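Handout 4 – Notes to go with our visit to the Jukach open day

Thanks to everyone who came along, and a special thank you to Yuzhen Yu, who kept the simulation demonstration going well past lunch so that all of you could have a turn asking questions. I promised I would write up the main points while they were fresh, so please keep these with your January notes.

The demonstration was all about simulated household tasks. Yuzhen spent a good while on the view from the gripper, and I was glad of it, as we had rather skipped over that in class. 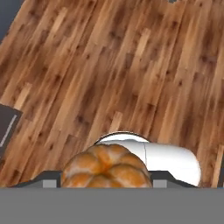

A wrist view is lovely for the last few centimetres of a grasp, but it tells you very little about the rest of the room. Remember the question from the back row about objects hiding one another? Have another look at occlusion in the Kumari reading before the tutorial – it's only two pages and well worth the bother.

After the tea break we moved on to reach and clearance, with the kitchen set up as the workspace. Jingyi Zhong talked us through how an arm can have its hand in a perfectly good spot while its elbow is heading for trouble.

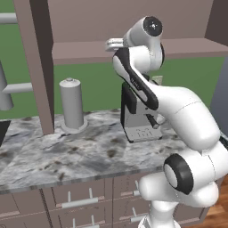 Planning for the whole arm takes longer, of course, and Yuzhen mentioned they will often run a task 50 times before changing a single setting. For the tutorial, please bring half a page on which view you would trust for judging clearance, and why. Rough sketches are very welcome!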